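July 10, 2019

Bench log, two-arm build, back table

Picked up where I left off with the left shoulder. The noise I blamed on the gearbox was a washer I had put in backwards in February. Flipped it, retorqued, ran the joint end to end with the shell off and then with the shell on. Quiet both times. Left the old washer in the parts tin with a tag on it so it doesn't get used again.

Right wrist is still open. I pulled the cover to look at the red wire that had been rubbing on the inside edge of the casing. The insulation is scuffed but the copper isn't showing. Put a wrap of cloth tape on it and moved the bundle over toward the middle. The cover won't seat with the bundle in its new position, so it stays off until I file some clearance into the rib. Rajeshwari Palaniappan has the small files. If you read this before I see you, please leave them on the shelf over the vise.

Homing: both arms now home from the Bucur script without me holding them. The right one still stops short on the wrist roll and needs the offset typed in by hand. Value today was 287 counts. Last time it was different and I didn't write it down, so I can't say if it's drifting. Write it down from now on.

Hand controller: moved both hands to the Tundholm boards. The Oseo ones are in the drawer, and they work, but the fingers would drop out whenever both hands closed together. I think that's the supply sagging and not the boards, so don't throw them away. Current limit on the fingers is set to 16 percent. At anything higher the thumb pushes the index finger sideways on thin material.

Cloth and balloon. Backdrop is up and the gray towel is down the middle of the table so the balloon doesn't roll. The job is to hold a white cloth between the two hands, up over the balloon, and eventually wipe the balloon with it without shoving it off the towel. I want a soft target because a hard one hides bad force control. If the arm comes down too fast on a balloon, you hear about it.

Sequence as it's written now:
Left hand closes on the bulk of the cloth and lifts.
Right hand comes in and pinches the top corner, index finger and thumb only.
Both hold over the balloon. Wait 10 seconds.
Lower until contact, stop, back off.

The last line is commented out until the wrist cover is back on. I don't want cloth near open wiring with the arm moving down. 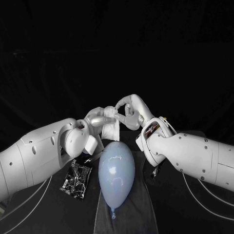
The pinch is better with the other three fingers folded back first. When they close at the same time as the thumb they catch the cloth and drag it toward the palm, and then the corner is gone. Put a short delay in. It's ugly, a fixed sleep in the middle of the hand routine, but it can stay until the Terkadov code gets merged and we have proper finger states.

Cables: the white ones are still loose on the table on both sides. Need to tie them back before the lowering step is turned on. Clips, not tape, the tape leaves gum on the tabletop.

To do
File the rib, right wrist, close the cover
Log the roll offset at every power-up
Check supply voltage with both hands closing
Clips for cables
Buy 2 more bags of balloons, same size

Powered down both arms at the strip, parked on the foam blocks.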